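Notes from the Back Step
9/24/22

I have been putting off this month's item for one reason, and the reason is lisianthus. I promised in the last newsletter that I'd write about starting cut flowers from seed in fall, and then Lacey Pilkington stopped me outside the library and asked if I'd be covering lisianthus, and I said "oh sure" in the voice of a woman who has killed more lisianthus than she's ever grown.

So let's get into it. If you've never met one, a lisianthus is the flower people mistake for a rose at weddings. Ruffled, long-stemmed, lasts forever in a vase. It is also the slowest thing I've ever tried to grow. You sow it in December, under lights, and for weeks you have a tray of green specks that look like you spilled something. My first year I gave up on the tray and reused the soil for peppers. I still think about that tray.

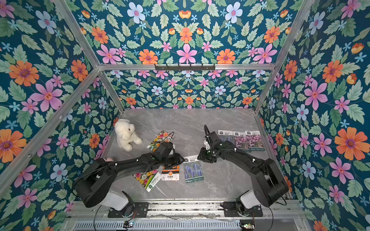

What changed things for me was Rukhsana Zaidi's class over in Carnbridge last winter. Some of you were there (hi, back row!). She grows for the Saturday market and she does not baby anything. Her whole method is bottom watering, a cool room, and leaving the tray alone. I'm a fiddler. I lift lids. I poke. I took my tray home from that class and put it on the shelf in the laundry room, behind the ironing board, where it was a real nuisance to get at, and I checked it Sundays only. I got 4 plants to blooming size. I know that's a silly number, but I had them in a jar on the kitchen windowsill for most of August and I was unbearable about it.

Here's what I'm doing differently this winter, for anybody who wants to try along with me.

The seed first. Lisianthus seed is like dust, so most companies sell it pelleted, with a little clay coat on it. Buy the pelleted kind. Drop the pellets on top of damp mix, don't bury them, and make sure each coat gets wet enough to soften. I missed that last part for years. A pellet that dries out halfway through just sits there like a bead.

Then light. They want light to sprout, so the lamp goes on the same day you sow. Mine is a cheap shop light hung on two chains, and I run it on the timer we used to use for the Christmas tree. Keep it low over the tray, a few inches, and raise it as they grow. They barely grow, so you won't be raising it much.

Then patience, and I'm the wrong person to write that paragraph.

When they have four real leaves you can move them into bigger cells, and they'll sulk for a while after. They don't mind cool weather at all. Rukhsana plants hers out well before the last frost, with a cover over them on bad nights, and swears the cool start gives them better roots. I waited until it was properly warm last spring and mine were short, so I'm going with her on this one.

Now, what can you be doing this weekend, with December still a ways off? Hardy annuals! Larkspur, bachelor's buttons, love-in-a-mist, poppies. Where we are, you can throw those right on the ground from now into October and they'll come up, sit out the winter as little tufts, and bloom ahead of everything you sow in spring. I did the strip along the driveway last Saturday and it took me less time than finding the rake did. Scratch the soil up, scatter, press it down with your feet, water it if it doesn't rain. The one thing I'd say is mark where you did it. I weeded out a whole row of larkspur one March because I was feeling energetic.

This is also a good weekend to go through your seed stash. I keep mine in a shoebox and every September I tip the lot out on the table and sort it into keep, use up, and who am I kidding. Larkspur doesn't keep well, so anything old goes out on the ground this fall and takes its chances. Same with asters. Zinnias will hang on for years if they've stayed dry. Tomatoes too. If you aren't sure about a packet, put ten seeds in a damp paper towel, fold it into a sandwich bag, and leave it on top of the fridge for a week or so. I found one last year that I'd forgotten up there and it had practically made a salad.
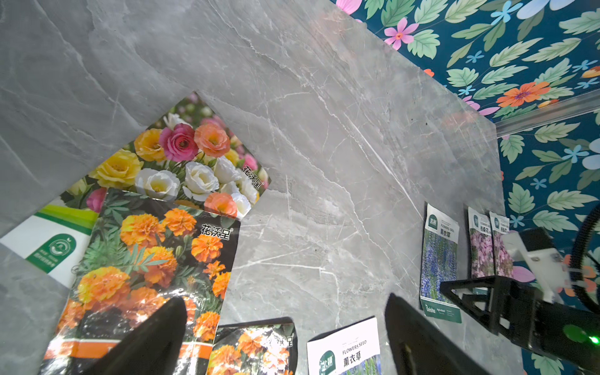

A lisianthus packet on top of the pile.

A few bits of news before I go. The seed swap is back on, in the side room at Haslam Hall, and Lotte De Graaf is doing the tables again. Bring whatever you've got, in any sort of envelope, but please please write the name and the year on it. Last time I came home with something labeled "the nice blue one" and it was a cabbage. There's a $5 charge at the door that goes toward the room and the coffee. You don't need to bring seed to come. If you're brand new and empty-handed, come anyway, there is always too much calendula and somebody will press it on you.

Teun Van Acker has dahlia tubers to give away once the frost has knocked the tops down. He's got far more than he can store. He says to bring your own box and some newspaper, and that he can't promise the colors, as the dog got into the labels. I've asked for any that might be dark red.

And thank you to everyone who wrote in about the earwigs. I had no idea there were so many opinions on earwigs. I've tried the tuna can with oil in it and it does work, though I'd put it somewhere you won't step in it with a sock on.

Next time I'll do bulbs, mostly tulips, and whether it's worth digging them up again (I don't, and I'll tell you how that's going). If you sow anything this weekend, hit reply and let me know what it was. Lacey, I'm saving you a tray.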